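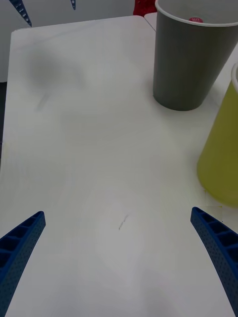 El juego de pastillas de freno delanteras Otunell 742 sustituye a las pastillas originales en turismos y furgonetas ligeras con disco ventilado y pinza flotante de un solo pistón. Se vende por eje, con cuatro pastillas, dos avisadores de desgaste y los muelles antirruido. Antes de montarlo conviene extender las piezas sobre una superficie clara y despejada, donde los muelles pequeños se ven enseguida. Compruebe entonces que las dos pastillas con avisador corresponden al lado interior de cada rueda.

Referencia: OT-742-D
Fabricante: Otunell
Distribuidor: Recambios Skendomitz
Posición: eje delantero
Precio por juego: 20 euros, IVA incluido
Disponibilidad: en almacén

Descripción
Material de fricción semimetálico de bajo contenido en cobre sobre placa de acero pintada. Las pastillas llevan chaflán en los dos extremos y una ranura central. La lámina antirruido viene pegada de fábrica y no hay que retirarla ni engrasarla por la cara del pistón.

El compuesto es el mismo que el de la serie anterior. Cambia la forma del muelle superior, que ahora entra a presión y no necesita pasador. Quien tenga en el taller juegos de la serie vieja puede seguir montándolos, pero no debe mezclar muelles de una y otra en la misma pinza.

Compatibilidad
Antes de hacer el pedido mida el disco o consulte la referencia grabada en la pastilla vieja. Hay vehículos del mismo modelo y año que salieron con dos tamaños de freno distintos, y el bastidor es la única manera segura de saber cuál lleva el suyo. Si nos manda el número de bastidor con el pedido, lo comprobamos sin coste.
No es válido para pinzas Lauritsen de doble pistón. Para ellas tenemos la referencia OT-227-D, con otra placa y otro avisador.

Contenido de la caja
4 pastillas de freno
2 cables avisadores de desgaste
4 muelles antirruido
1 sobre de grasa para las guías
Hoja de montaje en español y portugués
Los tornillos de la pinza no están incluidos. Se piden aparte con la referencia ZL-168 de la marca Zilus.

Montaje
Afloje las tuercas de la rueda con el coche en el suelo, levántelo por el punto de apoyo indicado en el manual y asegúrelo con borriquetas. Desmonte la rueda y suelte el tornillo inferior de la pinza. Gire la pinza hacia arriba y cuélguela con un alambre si tiene que retirarla del todo; el latiguillo no debe soportar su peso.
Saque las pastillas viejas y limpie los asientos con un cepillo de alambre. Retraiga el pistón despacio, vigilando el nivel del depósito de líquido de frenos. Ponga una capa fina de grasa en las guías y coloque las pastillas nuevas, con el avisador en el lado interior. Apriete los tornillos al par que indique el fabricante del vehículo.
Antes de mover el coche, pise el pedal varias veces hasta que quede firme y revise otra vez el nivel. Evite las frenadas bruscas y prolongadas durante el rodaje.
Si el disco está por debajo del espesor mínimo grabado en la campana, cámbielo también. La garantía no cubre ruidos ni vibraciones en juegos montados sobre discos fuera de medida.

Envío y devoluciones
Los pedidos de península salen el mismo día laborable si entran antes del mediodía. Para Baleares y Canarias, consulte el plazo. Se admiten devoluciones de juegos sin montar, en su caja y con los muelles dentro. Una pastilla con marcas de pinza se considera usada.

Opiniones de clientes

Gunnel Dahlgren
Van bien y frenan parejo desde el principio. El conector del avisador entra muy justo, tuve que limpiar el del coche para que hiciera clic. Los muelles son más duros que los originales.

Ingvar Fogh
Segundo juego que compro. El primero no hizo ruido. Echo en falta los tornillos en la caja, los pedí después y pagué dos envíos.
Respuesta de la tienda: si añade la referencia ZL-168 al mismo pedido, viaja todo en un solo paquete.

Ficha actualizada el 4 de agosto de 2020.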